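Tatitz T2 Parallel Finger Set for Small Arms

Replacement fingers for two-jaw electric grippers, sold as a pair with mounting screws and a hex key. Ships from the Workdale warehouse.

The T2 set is made for arms that work in homes and test apartments, where most of what gets picked up is soft, flat or oddly shaped. The fingers are long and narrow, with a groove down the inner face. They have a matte dark finish that keeps glare out of a wrist camera. They fit the Tatitz G-series gripper directly and the Briggs 90 with the adapter plate (sold separately).

How it compares

We get asked how the T2 differs from the Plirkel flat pad, which costs less and fits the same mount. Eduardo Dela Peña and Ivone Vasconcelos ran both on the same arm, with the same camera and the same controller settings, and changed only the fingers. The jobs were shirts, hand towels, a TV remote, a paperback and a plastic cup.

The flat pad was better on the book and the cup. It has more surface, and the cup did not turn in the grip. On cloth the T2 was easier to work with. A narrow tip can be pushed into a fold without flattening it first, and the pad tended to slide over the top and close on nothing. On the remote there was no difference worth reporting.

Cloth on upholstery is the harder case. The cushion gives when the tips press down, so the arm's height reading is less useful than it is on a table. We suggest opening the jaws wide, coming in at an angle, and closing at half speed. 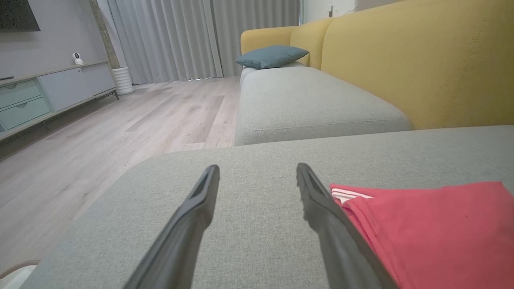 T2 fingers open at a folded red-pink garment on a sofa chaise, wrist camera view.

With the stock camera bracket, both tips stay in view while the jaws are open. If you use the tall Briggs bracket, check this before you run anything, as the angle is steeper and you may lose part of one finger. Ashok Nishad wrote the setup notes and they cover both brackets.

What you should know before ordering

The T2 is not a good choice for heavy items. We rate the pair for 400 grams. For anything above that, use the Plirkel pad or the wide Tatitz jaw. The tips are not sharp, but they can catch on open knits and loose loops. Set the force limit low for sweaters.

The fingers do not include touch sensors. A version with sensors was planned for December and has been delayed. We will list it when we have stock.

Specifications

Order code: T2-54
Finger length: 90 mm
Rated load: 400 g per pair
Finish: matte dark gray
In the box: 2 fingers, screws, hex key, printed setup notes
Not in the box: gripper, camera bracket, Briggs adapter plate
Warranty: 54 weeks, normal wear not covered

Returns are accepted on unused sets in the original box. Fingers that have been drilled or filed cannot be returned. For questions about fit, write to Mark Anthony Javier in technical sales and include the model of your arm and gripper.

Page last updated 14/01/2022

This site uses cookies to remember your cart and region. Accept | Settings

Contact | Shipping | Copyright Tatitz | Back to top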